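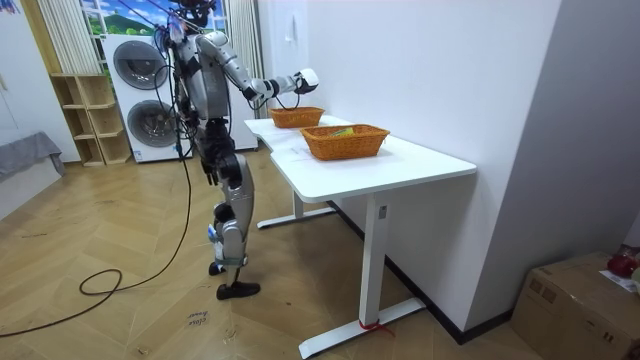 How do you buy a robot?

Part of the Zoria pages for curious children

When you want to buy a ball, it is easy. You go to the shop, you look at the price, you pay, and you can play with the ball the same afternoon. A robot is a different kind of shopping. The people who want one must think for many weeks, and they must write a lot of lists. In this text I will explain to you what is on these lists, and why the robot itself is only one line of them.

First question: what is the job?

Grown-ups sometimes make a mistake here. They see a shiny robot in a film and they say, "We want this one!" Then they start to look for something it could do. It is better to begin from the other side. You take a piece of paper and you write down one job, with small words, so that everybody understands it in the same way.

"Help us in the room" is a bad job to write down. Help with what? A good job is: "Take the things from the table. Put fruits in one basket. Put things for the office in the other basket." Now everybody knows what the robot must do, and we can also see when it has done it wrong. If the banana lies together with the tape, something is not right.

This job is called sorting. You do sorting too, when you put your socks in one drawer and your T-shirts in another. For you it is a boring job. For a robot it is quite a hard one, and so it is a nice job to plan with.

Second question: which body?

Robots are sold in many shapes. Let us think about three of them, and I give you names from our Zoria stories so that you can remember them.

Prino is only an arm. It is screwed onto the table and it can not go anywhere. It can reach the things that are near to it, and that is all. If your job is always on the same table, Prino can be enough, and it usually costs much less than a whole body.

Toto is an arm on wheels. Toto can go from one table to another, but the floor must be flat. A thick carpet or a stair is a big problem for Toto.

Alvarado has two legs, two arms and a head. A robot like this is called a humanoid, because its form is similar to a human. It fits well in places which were built for people, with normal desks and normal doors. But it has many joints. A joint is a place where the body can bend, like your elbow or your knee. Every joint needs a motor, every motor costs money, and every motor can break one day.

So which one is the best? It depends on the job paper. For two baskets on one desk, Prino could do the work. If the same robot must later go to the kitchen and open a cupboard, then Alvarado starts to be interesting. It is allowed to pay more for a body, but you should be able to say what the extra money is for.

Third question: which hand?

Many children are surprised that the hand can be a separate thing to buy. Some robots arrive with no hand at all! You must choose it from a list, like you choose the wheels for a toy car.

The simplest hand has 2 fingers that close like a pair of tongs. It is strong and cheap and it is easy to repair. It is good for boxes and blocks. Then there are hands with more fingers, which can bend around a thing or go inside a hole in it. They cost more and they need more care.

To choose the hand, you look again at your job paper and you think about each thing the robot has to take. A banana is long and bent. A round fruit likes to roll away. A roll of packing tape has a big hole in the middle, so you can pick it up in different ways.

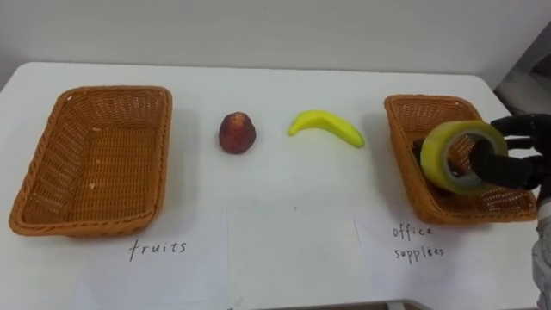
Try it yourself with a roll of tape at home. You can pinch it from outside, or you can put your thumb through the hole and your finger over the top. You did not have to think long about it. For a robot, somebody has to teach it, and in the plan we must leave time for this teaching. Time also goes into the budget, as the people who teach want their salary, of course.

What is a budget?

A budget is a plan for money. You write on one side how much you have, and on the other side everything you will have to pay. If the second side is bigger, you must change something before you go shopping, not after.

Let us make a small one together. To keep it simple we will use coins from Zoria, which is not real money. You can not see from it what a real robot costs. It is only for learning how to count.

The body of the robot: 3000 coins
One hand: 200 coins
A desk: 100 coins
Cables and plugs: 60 coins
Baskets, paper, toy fruit and tape: 5 coins
Spare parts: 100 coins

Please take a pencil and add the numbers. You should get 3465 coins. If you got something else, check the zeros. I also made a mistake the first time.

Now look at the line with the baskets. It is the smallest one, almost nothing compared to the body. But without baskets there is no sorting! The cheap things are easy to forget, and then a very expensive robot stands in the room and waits until somebody has been to the shop.

The line "spare parts" is also interesting. Spare parts are pieces that you keep in a cupboard for the day when something breaks. In the budget of Zoria they are 100 coins. When you are lucky you do not use them this year, and then you still have them for the next.

Fourth question: where will it stand?

Before the robot comes, somebody must measure the room. You can do the same with your own room. Go with a ruler or a tape measure and write down:

How wide is the door? Can the big box come through?
Where is the socket for the plug?
Where will the cables go, so that people do not fall over them?
How high is the table?
Is there space for a person to stand next to the robot and help?

The height of the table is more important than it sounds. If it is too low, the robot must bend, and if it is too high, the arm comes from a bad angle. For this reason some people buy a desk that can go up and down. It costs more than a normal one, but you can try different heights without sawing the legs.

The cables want some attention too. Some robots work with a battery, some with a cable, and some use both. A long cable gives the robot more freedom to move, but it also lies on the floor, where feet are. You need to plan a way for the cable and a way for the people, and the two ways should not cross too often.

Fifth question: who looks after it?

A robot does not eat, but it has needs like a pet. The dust must be cleaned away. The screws must be checked. The programs must be updated, as on a telephone. If the robot has a sleeve or other cloth on its arm, it can get dirty or torn, and then a new one is needed.

Write in the plan who is doing this and how often. For example, every Saturday morning one person looks at all the joints and listens if one of them makes a strange noise. If it is not written whose turn it is, each person believes that another one did it.

You should also ask the seller some questions before you pay. How long must we wait for a new finger if one breaks? Who answers when we call? Can we try the robot first with our own things? The last question is my favourite. A seller will show you the robot with the things it can take easily. Bring your own banana.

Your turn: make a plan

Choose a small job in your home or in your classroom. It can be putting pencils in a cup, or sorting the cutlery, or collecting the building bricks from the floor. Then make your own plan on one page.

Write the job in one or two short sentences.
Draw the body. Is it more like Prino, Toto or Alvarado?
Draw the hand, and next to it the most difficult thing that it must hold.
Make a list of all the small things you need as well, up to the last basket.
Give each line a price in Zoria coins and add them.

A girl of 11 sent us a plan for a robot that feeds her rabbits, and she had written "carrots" as the first line of the budget, even before the robot. I think she will be good at this work.

When you are ready, give your page to a friend and let them look for the thing you forgot. In my own plan it was the plug.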